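Setting up the parcel cell in a shared workshop

Posted by Signe Arnardóttir, 28 December 2023

Part 3 of the Orkmont build. The arms should be mounted and homed before you start.

1. Clamp the scanning column at the back of the pad and square it to the bench. Ours drifted 11 mm the first week and every pick after that was off.

2. Put the tote on the left and the conveyor on the right. Fill the tote with soft mailers, waybills any way up.

3. Route both forearm cables with a loose loop. Move each wrist through its full range by hand – if a cable goes tight, give it more slack.

4. Fit the bracket on the right wrist and tighten the gray unit so it angles toward the platform. Leave the pad clear and raise both hands to the start pose, the left one holding the black handheld over the tote. 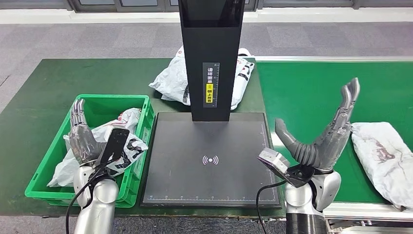
5. Save the pose as "ready", then run 96 cycles at low speed with one person at the stop button. Baldur Damgaard wrote the logging script we use. Copy the log off before you power down.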